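Ticket: parcel bench scale, weights disagreeing with carrier
Site: Nusberg, returns room
Raised by: Renata Medina
Picked up by: Engelbert Zwahlen
Status: open

**Reported fault**

Renata says the scale reads heavy on soft parcels. Ralik (the carrier) billed a bag at 205 g that we had labelled at 200 g. She wants the scale replaced.

I'm not convinced. One bag and 5 g is not a fault, it's an anecdote. I've asked for the other labels from January. Also, if we labelled it at 200 and they billed 205, our scale reads *light*, so the report is the wrong way round. Renata has now corrected this to "reads wrong".

**Bench as it stands**

Green crate on the left for bags, scale in the middle of the dark green table, power lead off to the right. Steel tray with raised edges, three red displays, keypad beside them. 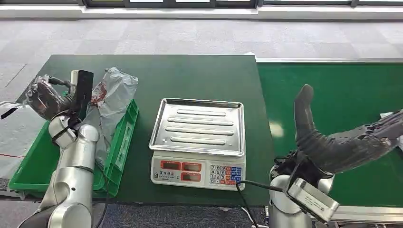
**Does the scale need to be zeroed after every bag?**

Only when the display doesn't come back to zero with the tray empty. If it drifts between bags, write down by how much before pressing anything.

**Checks, morning**

- Tray off, wiped, back on. No change.
- 200 g test weight, middle of tray: 200.
- Same weight, each corner: 200, 200, 200, 200.
- Left it switched on for 40 minutes, empty. Still on zero.
- Different socket, at Raghda Hakim's suggestion. I didn't expect anything and got nothing.

So the scale can weigh a lump of metal. That leaves how the bags go on. A soft mailing bag spreads out, and if a corner flops over the tray and touches the table or the front panel, part of its weight is being held up by something else. Low reading, exactly what the Ralik bill would suggest. 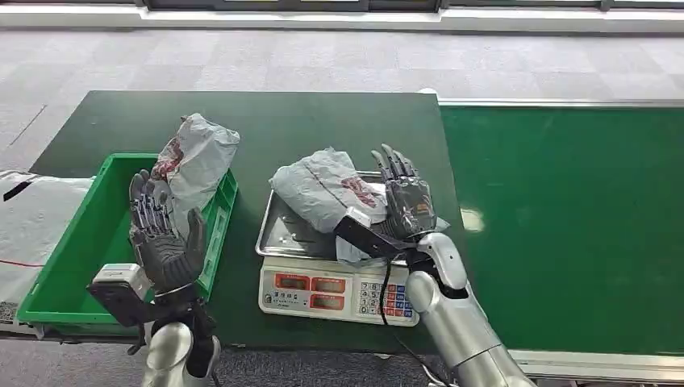 Tried it with a bag from the Quintana returns. Folded flat inside the rim it gave the same figure three times running. With one end pushed down on to the table top it dropped, and wouldn't settle. I got a different number each go, so I'm not going to quote one.

**Comments**

*Regula Gisler:* We've always just put them on and read it. Are we meant to fold 20 bags an hour?

*Engelbert:* Tuck the ends in. One bag at a time, too, unless they're going out under one label.

*Mechthild Kälin:* Kesier sell a deeper tray which is supposed to cure this. Shall I order one?

*Engelbert:* Supposed to by whom? Their leaflet shows it with a box on it. Please hold off. A heavier tray may also eat into the range, and they don't give its weight anywhere.

*Renata:* So it's my fault then.

*Engelbert:* Didn't say that. I still don't know that Ralik's scale is right either. I've asked them when it was last checked and had a reply about their opening hours.

**Next**

- Everyone tucks ends in until further notice.
- Renata to note weight and label number for the next 40 bags.
- Compare with the Ralik bill when it arrives. Not closing this before then.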